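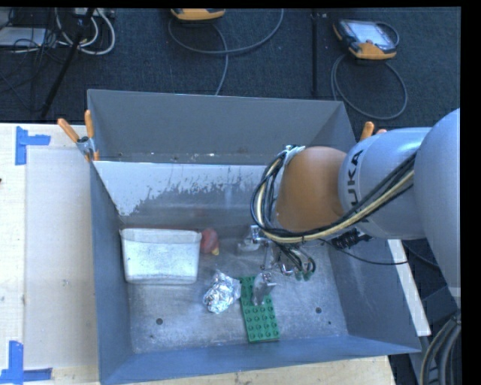
Wellard K3 folding workbench: my opinion after one winter and one summer

I bought the Wellard K3 in the winter, when we moved to the flat with the small store room downstairs. Before this I did all my repairs on the kitchen table, and my wife Dalia was very patient, but a kitchen table is for eating. I repair chairs, mostly. Sometimes a drawer, sometimes a picture frame for a friend. I am not a professional and I do not take money, so please read this review as the opinion of a man who uses his bench on most evenings and makes many mistakes.

The bench comes in one flat box. It is heavy, and I needed my neighbour Iolo to bring it down the stairs with me. Inside there are two top boards, the legs already joined to a steel frame, two long screws with handles, four plastic pegs and a bag of bolts. The instructions have only drawings. I like drawings, but number 11 shows the left handle from behind and I put it on the wrong way. I had to take off the whole front board again. If you buy this bench, look at drawing 11 and 12 together before you touch the spanner.

With this mistake I was finished in one evening. The spanner in the bag is thin and hurts the hand, so use your own.

Standing height

This is the part I care about most, as I am tall and my back is not young. The K3 has two heights. The lower one is for sawing with your knee on the wood, and I use it very little. The higher one is 900 mm from floor to top, and for me it is good for gluing, sanding and small work with the chisel. For planing I would like it a little lower, but there is nothing between the two positions. My old bench from Fokska had holes in the legs so you could choose. I do not understand why Wellard did not do the same, it cannot cost much to make some holes.

Does it move?

Yes, a little. When you push a plane along the board, the bench wants to walk with you. On the concrete of my store room it walked slowly, and at Iolo's place, on his tiles, it was much worse. I cut an old rubber doormat and put a piece under every foot. Now it stays in place for sanding and for the saw, and for the plane I keep one foot on the lower bar. I do this without thinking now.

From side to side it is quite stiff. From front to back there is some play where the legs fold, and tightening the bolts helps for perhaps a month. Then you must do it again. I keep the spanner hanging on the frame.

The clamping top

The two top boards open and close with the handles and hold the work between them. The gap opens wide enough for the seat of a normal chair if you use the pegs. I must say the screws are better than I expected at this price. They run smoothly, and you can turn one more than the other to hold a leg which is thinner at one end. This was the reason I chose the K3, and here I am fully satisfied.

The pegs are not so good. They are hard plastic and they slip on varnished wood. One broke in August when I pressed too strongly on a walnut rail. I wrote to the shop and they sent me a new set free of charge, which took three weeks. In the meantime I made two pegs from a piece of beech, and these I still use. The holes are 16 mm, in case you want to make your own.

The surface itself is soft. Glue comes off if you are quick, but every slip of the chisel leaves a mark, and by now mine has many. I gave it two coats of oil after the first month, and I would advise to do this on the first day, before the glue finds it.

Folding and storing

Folded, it stands behind a door. You release two catches under the top and the legs go in. The catch on the right is stiff and pinched my finger twice. I put a drop of oil there and it is better, but children should not fold this bench.

Compared with others

My friend Cosmin has the Eglītis bench, which costs almost double. I worked on it for a weekend when we repaired his mother's rocking chair. It does not walk at all, and the top is real hardwood. But it does not fold, and two people are needed to carry it anywhere. If I had a garage I would buy that one. For a store room or a balcony, the K3 is the more sensible choice.

Good: smooth screws, holds uneven pieces, folds flat, good answer from the shop.
Not good: plastic pegs, only two heights, needs rubber under the feet, drawing 11.

I give it 3 and a half stars from 5. With holes in the legs and wooden pegs it would have more. I will write again after next winter if the folding joints get worse, and if somebody has found a good way to stop the play in them, please leave a comment.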